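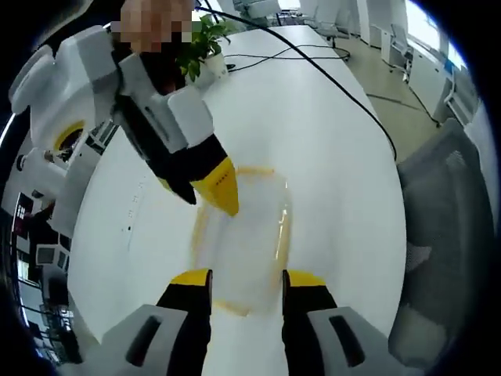 Two grippers on one clear container

22 December 2020

In the last weeks I changed my mind three times about which fingertips I like, so I decided to write it down before I change it again.

We have now two hand-held grippers of the same kind, one for each hand. When I started at Livstead I only worked with a single one, and I thought the second would simply double everything. It does not. With one gripper you think about the object. With two you also think about your other hand, and about the cables, which go always where you don't want them.

For the comparison I took an easy task: lift a clear plastic container from both sides, move it a little, put it down again. A clear container on a white table is unkind to a camera, because most of what the lens sees inside the container is only more table. The rim is what helps. It looks yellowish from the gripper, and after a while I noticed that I was aiming at the rim and not at the container.

I compared two sets of tips. The first is the Morais set, which is soft and a bit sticky. The second is the Prindari set, harder and with a sharper angle at the end. I did 30 lifts with each. With Morais I dropped the container 5 times, with Prindari 16 times. This is a big difference, but I must be fair: most of the Prindari drops came early, when I still approached too flat. When I learned to come down more from above, it became much better.

What I like in the harder tips is the release. The soft ones don't want to let go of smooth plastic, and the container turns a little when you open the fingers. For a person this is nothing. For a policy that learns from your hands, I think it is a bad habit to copy.

The wide lens is the other thing I had to get used to. The table edges bend so strongly that my feeling for distance was wrong for days. I reached too short — always too short, never too far. Now I look at the tip and the rim together, and I ignore the table completely.

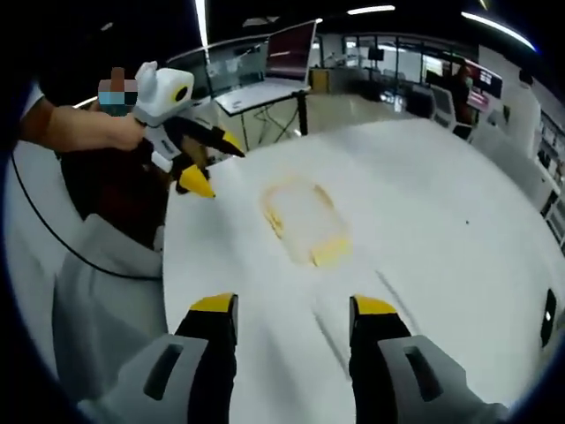
What I will change next

First the controller. I record through the Drusix box, and it is reliable, but it starts the left and the right gripper one after the other, and I have to align them later by hand. My longest recording has 2,297 frames, and I don't want to do that one again.

Then I want to try a mixed pair, with soft tips on the left and hard tips on the right. The left hand mostly holds and the right hand mostly places, so maybe each one can have what it needs. I will repeat the same lifts in the same order, and write the numbers here when I have them.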